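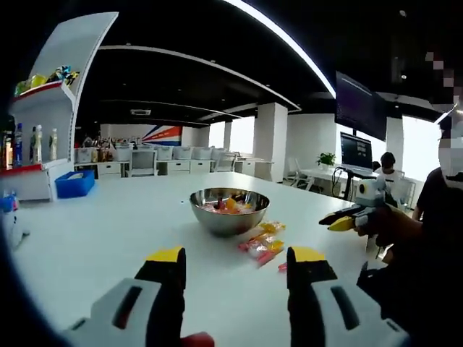

## Candy and a mixing bowl: my tips for comparing hand-held grippers

I get asked how I compare grippers before picking one for a job, and my answer is candy. Wrapped hard candy, a steel mixing bowl, a white table and a free afternoon! I've written up what works for me so I can stop typing it into emails.

### Start with the candy

Buy the kind with twisted ends. A twist gives you three ways to grab it (the body, the left tail, the right tail), and a gripper that's great on the body can be hopeless on a tail. Mix the colors too, if you're going to look at the video later. My last bag was 356 grams and lasted the whole day, even with people eating out of it.

Toss the pieces down by hand and leave them how they land. I used to set them out in tidy rows and every gripper I tried looked wonderful. Now I want some overlapping, a couple too close to the bowl, and at least one off by itself.

### Use a steel bowl

It's loud, for one thing. You hear every fingertip that knocks the rim, even when you're busy watching the other hand. And a shiny bowl is hard on a camera — it throws the windows and ceiling lights right back — so if your tracking is going to get jumpy, you find out in the first ten minutes. I had a Prollness controller that behaved perfectly next to a plastic tub and wandered all over the place next to steel.

### Go in both directions

Table to bowl is the easy way. Bowl to table is where you learn something, as the fingers have to get down past the rim and open again with candy packed in around them. I do a round of each with every set of fingers before I let myself have an opinion.

### Try something flat

Candy is forgiving because it's lumpy. Put at least one thin, flat piece in the mix and see if the tips can get hold of it without shoving it across the table first. Come in low, touch the table lightly, then close. If you close on the way down you'll pinch air and scratch the tabletop (ask me how I know).
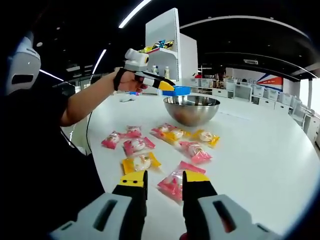 *Two hand-held grippers at the table, one closed on a flat blue piece.*

### Keep the tips clean

Sugar dust gets everywhere, even from wrapped candy. I wipe the tips with a barely damp cloth between rounds and let them dry before starting up again. The day I forgot, my Bukach tips got worse and worse all afternoon and I very nearly sent them back. One wipe and they were fine!

### Count the drops, not just the wins

A tally sheet and a pencil are plenty. On my last long day with the Drivon fingers I logged 311 pickups and 39 drops, and the drops were much more interesting to read back. Write one or two words next to each: "tail," "rim," "two at once," that sort of thing. Most of mine said "tail," so I went looking for narrower tips and left the spring alone.

A fumble where the piece stays in the fingers isn't a drop in my book. You can decide differently, just don't change your mind halfway down the sheet.

### Two people, one bowl

If you can talk somebody into it, work with a gripper each from opposite sides of the table. Agree on who goes into the bowl first. Swap grippers at the halfway point so you're comparing the tools and not your elbows, and swap sides while you're at it — window light on one side can make a real difference to the cameras.

### Cables and wrists

Leave enough slack that you can reach the far side of the table without feeling a tug. Then check that the slack doesn't drag through the candy, which mine did for an entire morning. Wrist straps should be snug but not tight. I take mine off every 20 minutes or so, shake my hands out and have a drink of water.

### What I'm using now

Still the Drivon fingers, with the Bukach tips on them. I've borrowed a Khurana set that opens wider and I like it for bigger things, but on single candies I kept closing too far and squirting them across the table. The maker's sheet says the tips are good for 2000 cycles. I haven't gotten near that yet, so I'll add a note when I do.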